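Okay, I promised a few of you I'd write up the house rules we use for running two-arm robots in real homes, and I've had my coffee, so this may run long. Mute me now if you need to, no hard feelings!

Background for newer folks: I look after the practice sheet for the Kerura project out here in Kistcombe. We go into people's homes with a pair of arms, an operator and a spotter, and we record everyday handling tasks. The sheet is the thing everybody signs before they touch a control.

It started life as one page taped inside the lid of a case. It is now four pages, which I feel a little guilty about, but every line on it got there through somebody asking a good question on a job.

Most of the published guidance I learned from assumes a cell. Fence, gate, light curtain, painted floor. I love that guidance and I still go back to it. A living room has a couch and a door that a kid can come through at full speed, so you end up translating a lot.

First rule, and the one I care about most: the household owns the room. If they need to walk through to get a drink, the arms stop and they walk through. You don't ask them to wait for the end of a take. You can always do another take.

Second: two people minimum. One drives, one watches. The watcher doesn't film on a phone, doesn't fix the laptop, doesn't chat with grandma (I have broken this one, she was delightful). The watcher has the stop in hand and looks at the room.

And either person can call a stop with no reason given. We say "hold." That's the whole word. We used to say "stop" and then found that people say "stop" in regular conversation all day long, and the arms were freezing every time someone told a story about traffic.

Operators go up to 25 minutes and then swap. I had pushback on this from a couple of very skilled people who felt fine at the one-hour mark. I believe them that they felt fine! I've also watched the takes from the second half hour and the grip placement gets sloppy well before the person notices.

Speed. We have three settings on the sheet: crawl, walk and full. Any new room starts at crawl and stays there until both arms have been moved through the whole area you plan to use with nothing in the grippers. Full is for when nobody but the crew is in the room, and most days we never get there.

Next is furniture, which is where I spend most of my walkthrough time these days. Light seats especially. Anything a person can lift with one hand, an arm can shove or tip, and it may not stop where you'd like it to.

So seats get treated as workpieces, even when the task has nothing to do with them. You decide before the take whether a given one is in or out. If it's out, it leaves the reach of both arms. If it's in, it's written down, and the spotter knows which way it would go if it got pushed.

Cables get their own section. Ours run along the outside of each arm with a loop at the wrist, and the loop has to be big enough for a full wrist turn and small enough that it won't hook on a chair leg. You check that by turning the wrist all the way both directions before the first take, every single room. 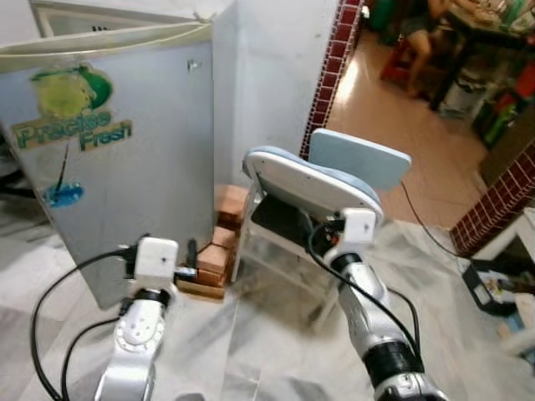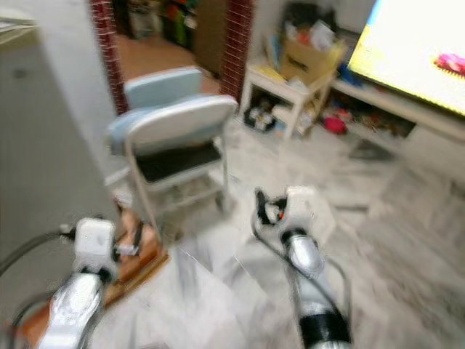 Floor cables are the other half. Our rule is that nothing runs across the path from the work area to the nearest doorway during a take. If you can't route around it, tape it flat, and if the floor won't take tape, somebody stands there. I know that's a whole person for one cable. It's still the rule.

Doorways! I could do an entire thread on doorways. Pick the one the household uses most and put your spotter where they can see through it. Facing the arms and facing the door at the same time is the goal, and usually there's exactly one spot in the room where that works. Find it before you plug in.

We also ask about who's home in the next room and whether they're okay with being in the background. Legs count. A voice counts. If somebody in the background didn't say yes, the clip goes in the restricted folder until they do, or it's deleted. That conversation takes two minutes at the start and is miserable to have a month later.

TVs are fine to leave on if the family wants them on, but ask what's going to be playing. Also look for mail, prescription bottles, school papers and anything with a name on it within view. We carry a stack of plain cloths and just cover things. People really appreciate it, and a few have started asking us for a cloth for stuff I'd never have thought of.

Small stuff on the floor is a crew job and never a family job. I've seen teams show up and hand out a list of chores, and you can feel the whole mood of the house change. We pick up what we need moved, we put it in one bin, and it all goes back to the same spots at the end. One of us takes a few before shots so we're not guessing.

Now about records, which is the part that makes people's eyes glaze over, so I'll try to make it painless.

When we audited the spring recordings we had 3,178 takes. Of those, 2,362 had a complete setup note: who drove, who spotted, speed setting, which furniture was in play, any holds. I'd hoped for better. I'd been telling people for months that we were basically at all of them, so that was a humbling afternoon with a spreadsheet.

What was missing, nearly every time, was the holds. Folks would call one, everything would freeze like it should, they'd sort it out and carry on, and then the note would say "no issues." And I get it! It didn't feel like an issue. The system did its job.

But a hold is the most useful thing in the whole file for somebody like me. If four crews all call one in the same kind of corner, I'd like to know before the fifth crew sets up in a corner like that. So now the form in Vuser won't close until you type a number in the holds box, and zero is a perfectly good number.

(Vuser is the little logging tool one of our own people wrote. It's ugly and I adore it. It won't let you leave a required field blank and it won't let you backdate, and those two things have done more for our records than all of my reminder emails put together.)

We also tag takes where the head camera was moving too fast to read detail. There's no shame in the tag, heads and camera mounts turn, that's life. It just means nobody later on tries to use that take to judge whether a gripper was open or closed. You go to the wrist view or the joint log for that.

Of the takes with complete notes, 1,689 had been looked at by a second person when we ran the audit. We're aiming to have every one of them get that second look, and the reviewer can't be from the same crew. You get blind to your own habits. I park my elbow on the table when I drive, and it took a stranger to point out that it drags my left arm low.

The folks at Balogun, who run a similar setup across the county, swapped sheets with us in March and I stole two things from theirs immediately. With permission. Mostly with permission.

One: the "cold stop" at the start of every session. With the arms up and idle, somebody presses the stop and you watch both arms respond. Then the other person does it from the spotter position. We'd been testing it from the operator's seat only, and when you say that out loud it sounds pretty silly.

Two: a card for the household, in big type, in whatever language they read best. It says what the arms can reach, what "hold" means, that they can say it too, and who to call afterward. Ours used to be a paragraph at the bottom of the consent form, and I doubt a single person ever read it.

The families saying "hold" has been my favorite change of the year. They're good at it. They know which chair wobbles and which drawer slides open on its own, and once they understand they're allowed to stop things, they tell you all of it.

A few questions I got in replies while typing this, so let me fold them in.

Do we allow pets in the room? No. Behind a closed door with a person or a treat, and we check the door ourselves. I'm a huge softie about this and would love to meet every dog, and I do, after the arms are powered down.

Do we put anything down under the work area? Depends on the floor and on the task. What the sheet says is that whatever you lay down can't be under anyone's walking path, and the spotter checks it between takes for wrinkles near their own feet. Sheeting creeps. You don't feel it creeping until your heel finds the fold.

What about leaving the arms powered between takes while you reset the objects? We don't. Motors off, then hands in. It adds a few seconds per reset and people complain about it in their first week, and by the third week they do it without thinking, reaching over for the switch while they're still talking to you.

Can you have the sheet? Yes, please take it. I need to clean up a couple of spots where we refer to our own storage closet by nickname, and then I'll post the whole thing as plain text. Change whatever you like, and if you add a rule because of something that happened to you, I would dearly love to hear what it was.

Still undecided on one thing and I'd welcome opinions: should the spotter be allowed to sit? I've gone back and forth. Standing for a full session is hard on some of my crew and I don't want to lose good eyes over sore knees, but a seated person is slower to reach a toddler. Right now we allow a tall stool, placed outside both arms' reach, with the way to the door clear. Tell me what you do.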